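Open Day at Bivurix: A Talk with Tainá Holanda

Posted in: Visits, Interviews

The Bivurix workshop is on the second floor of a former printing plant, above a company that repairs sewing machines. The freight elevator was out on the afternoon of the open day in January, so everybody took the stairs, and by two o'clock the coat rack on the landing had given up and coats were going over the railing.

Tainá Holanda runs the demonstrations. She has been with Bivurix since it had one room and a shared sink. She met us at the door with a roll of masking tape around her wrist and talked to us for most of the afternoon, in between groups.

"We had 95 names on the list last year," she said. "This year we closed the list at 300. I asked for it to be closed sooner but I was at lunch."

The visit is split into three stops. At the first, visitors hear how the arms are put together and get to hold a spare joint, which is heavier than most people expect. At the second they watch an arm sort fasteners into trays. The third stop is the kitchen table, and the line for it went back past the second stop for most of the day.

Why a kitchen

Holanda trained as a mechanical engineer and spent her first years in packaging, at a plant that boxed crackers. She said the move to household tasks was partly her doing.

"In packaging you get the same box all day. The box comes to you at the same height, the same angle, and if it doesn't, you stop the line and yell at whoever is upstream. A kitchen is different every time. The lid is where the last person put it down. The food is soft. I wanted to work on that, and I kept bringing it up in meetings until they let me."

The project is called Setodo. The name came from a list on a whiteboard and she doesn't remember who wrote the list. It began with cups and spoons, went on to folding dish towels, and for the past several months has been about steaming buns.

We asked why buns.

"Because Valdir likes them," she said, and pointed with the tape at a man lying under a bench.

Valdir Rangel came out from under the bench a few minutes later. He handles the hardware, and he gave a longer answer. A bun is a good test object, he told us, because it shows what you did to it. Squeeze a block of wood too hard and you have the same block of wood. Squeeze a bun too hard and there is a dent in it that everybody can see from the back row.

"And it's light," he said. "The arm gets almost nothing back from it. When you pick up a can of tomatoes you know you have it. With a bun you have to be pretty careful about how you decide that you have it."

He also said the lid is the part he worries about more. "People watch the buns. I watch the lid. It's glass, it's flat on the table, and there's one handle to take it by. If you get it crooked it swings. Then you have to set it down on top of the pot, and glass on a metal rim makes a sound that goes right through you."

How the task runs

Holanda described the task to each group in the same words, more or less. The pot, the lid and a plate of buns are set out on a white table. One arm deals with the buns and moves them from the plate into the steamer basket. The other arm deals with the lid. When the buns are in, the lid goes on. For visitors, the pot isn't filled with water or switched on.

"Somebody always asks if they can eat them," she said. "They've been handled all day by a machine and breathed on by the public. There are other ones in the break room."

Each group saw the task once, start to finish, and then had ten minutes for questions. The 2:30 group saw it twice. On the first run a bun ended up leaning on the side of the basket, and a boy near the front asked for another go.

We asked how often it works.

Osvaldo Evangelista keeps the log, and he read us the number off his laptop. "Since we changed the fingers we have 731 full runs written down. A full run means all the buns are in and the lid is on. If I had to touch anything, it doesn't go in that column." He would not give us the number in the other column. He said it was longer and that he was still cleaning it up.

Evangelista used to teach high school physics. He was the one taking questions from the children, who mostly wanted to know if the arms could throw.

"They could," he told one of them. "We don't let them."

About the fingers

The fingers came up several times over the afternoon. The first set was wide and had rubber pads, and Rangel said they were fine for cups and bad for everything else. The pads picked up flour. Once there was flour on them they slid, and the buns rolled off the plate and sometimes off the table.

"I vacuumed this floor a lot last summer," he said.

The second set was ordered from a small supplier, Nieto, and took longer to arrive than anyone had planned for. In the meantime the team worked on the lid alone, over and over, with one arm. Holanda thinks that was lucky. By the time the new parts came, the lid half of the task was in fair shape and they could put the two halves together.

The two arms don't carry the same hand. Rangel said visitors often ask about that, and often assume one is older. "They do different jobs. I have different shoes for different things too."

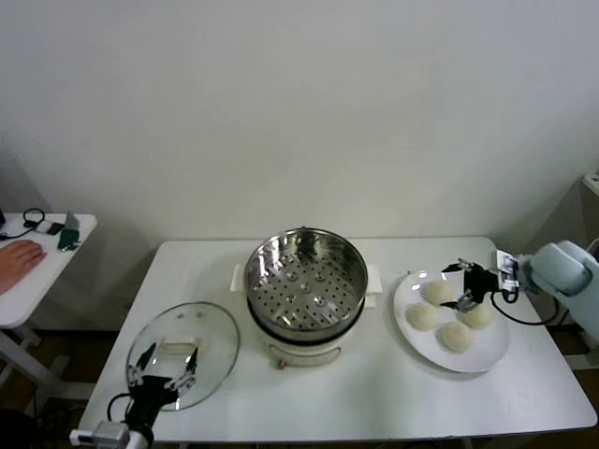 Questions from the 3:15 group

We stayed for the questions after the 3:15 run. Zuleica Vasconcelos had come with her daughter and her daughter's class project, and she had several.

She wanted to know what happens if somebody moves the plate. Holanda said the arm looks again before each bun, so a small move is fine. A big move, such as taking the plate to the other side of the pot, is not fine yet. "It'll stop and wait. That's what we want it to do, but it doesn't make much of a show."

She asked how long it would take a person to do the same thing. Everybody in the group looked at Rangel, who said he could do it in 20 seconds, and that he had been timed. The arms take a good deal longer. He didn't think that mattered much at this stage.

"If you're cooking for a family, speed is important," Vasconcelos said.

"If you're cooking for a family I wouldn't use this," Holanda said. "Use your hands. This is for finding out how the arm should handle things that are soft and things that break. What we learn goes into other work."

That other work is a contract with Vilby, which makes trays and serving carts for hospital kitchens. Holanda couldn't say much about it. She did say that hospital kitchens have a great many lids.

Another visitor, a retired baker, was less interested in the arms than in the spacing. He said buns swell when they steam and should be set well apart, and that they should have paper under them or they will stick. Evangelista wrote this down. Holanda said they had talked about paper squares and had put it off, as picking up a single sheet of paper is a hard job all by itself – harder, she thinks, than the bun.

"That's next year," she said. "Maybe come back next year."

What the staff would change

Lindalva Rocha looks after scheduling and was standing at the top of the stairs with a clipboard when we arrived and when we left. She would like the groups to be smaller. The room is long and narrow, and people at the back see mostly the shoulders of the people in front. A few parents spent the whole run holding a child up.

She would also put the kitchen table first. "They hear there's cooking and then they don't listen at the first two stops. I'd get it over with and let them settle down."

Holanda doesn't agree. She wants people to have held the joint before they see the arms at work, so that they have a feel for the weight that is being moved. The two of them had clearly been over this before, and Rocha went back to her clipboard.

Rangel's wish was for a second lid. There is only one, and he carries it to the cabinet himself at the end of each day, wrapped in a towel.

The last group went through at 4:30. Evangelista stayed at the laptop to enter the afternoon's runs, and Rangel went to see what was left in the break room. There were two buns and some sauce.

Bivurix takes school groups in the spring. Requests go to Lindalva Rocha at the front desk, and groups should say ahead of time if anyone will need the elevator.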